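White haze on a painted table top, how do I get it off?
Posted in Cleaning and Home Care, 25 May 2024

pemwood_renter

I have a painted kitchen table that came with the apartment, and over the winter it has gone cloudy. The haze is worst where we eat and almost missing near the middle, where the fruit bowl sits. When I wipe it with a damp cloth it looks perfect for a few minutes and then the haze comes back as it dries. Dish soap made no difference. I tried a store brand all-purpose spray every night for a week and I think it got slightly worse.

The landlord says the table is on the inventory list and the replacement cost is $223, so I would like to fix this without sanding or repainting. It isn't rough to the touch. No kids, no pets, nobody puts hot pans on it. What is it, and what should I be using?

grenska_dan

Vinegar. Works on everything.

Zohreh Kazemi

If it disappears when wet and comes back when dry, you most likely have a film sitting on the paint. Heat damage or worn paint would usually still look different with water on it. The film is normally one of two things, hard water minerals or leftover cleaner, and from what you wrote I would bet on the cleaner. All-purpose sprays are meant to be used lightly and many of them say on the back to rinse surfaces afterward. Most people skip that part. I did for years.

Try this on a corner first:

Mix a few drops of plain dish soap into a bowl of warm water. Wash the spot with a soft cloth, wrung out well.
Go over it with clean warm water and a second cloth. Change the water when it looks gray.
Dry it right away with a towel. Don't let it air dry.

Do that twice before you decide it hasn't worked. Old residue comes up in layers. If the corner is clear the next morning, do the whole top the same way.

If it is still cloudy, then try white vinegar, but thin it down. I use one part vinegar to 9 parts water on paint, leave it for a minute at most, then rinse and dry. Straight vinegar can dull some paints, and I don't know what yours is.

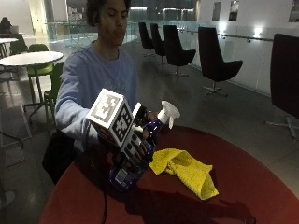 Once the haze is gone, use less of whatever you spray with. Two squirts onto the cloth is enough for a table that seats four. Spraying the cloth also keeps the cleaner from pooling in one place and drying there. I would skip anything with wax or polish in it, since that goes cloudy on paint sooner or later and is harder to get off than soap.

Don't use a melamine sponge. It will take the haze off and some of the shine with it, and your landlord will notice that.

abreu_st

Same thing happened to mine after we moved to Grakthorpe, and there it was the water. Rinsing with tap water just put the minerals back. I bought a jug of distilled for the last wipe and it stayed clear. If your kettle has a white crust inside, check that before you blame the spray.

pemwood_renter

The kettle is clean. I did the corner twice last night with soap and a rinse and it is a lot better, so I'll do the rest this weekend. Thanks.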